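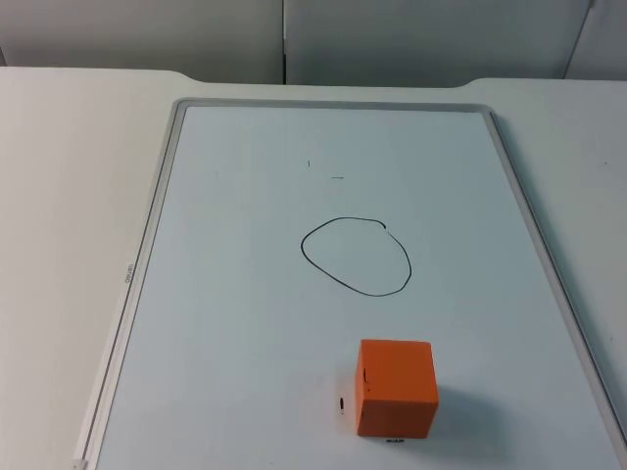 Moving the allotment plan indoors

We got the plot at Zultcombe in September, and I have been putting off the planning ever since. It's a narrow strip with a shed at one end and bindweed at the other.

Last year I kept it all in a notebook, which went soft in the rain. Ekua Quansah on the next plot works it out at home on a whiteboard laid flat and only copies it down when she's happy.

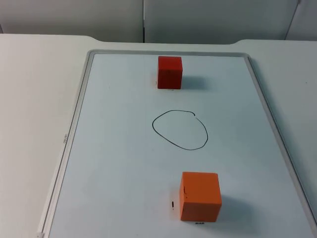

I've settled on broad beans nearest the shed, then onions, then potatoes where the bindweed is worst. The digging will do that end some good. I've ordered 20 seed potatoes and will probably regret not getting more. Leeks can follow once the earlies are up.

The water butt is still leaking at the tap. I've tried tape. Next is a new washer, and if that fails I'll ask Saadet for her old one.
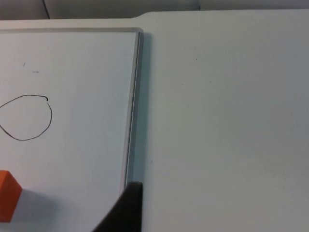 Posted by Delphine Kasprzak in Allotment, 2 comments

Compost next. The heap is mostly grass and has gone slimy, so it needs cardboard and a proper turn. I'll do that before the frosts and get the beans in the same morning.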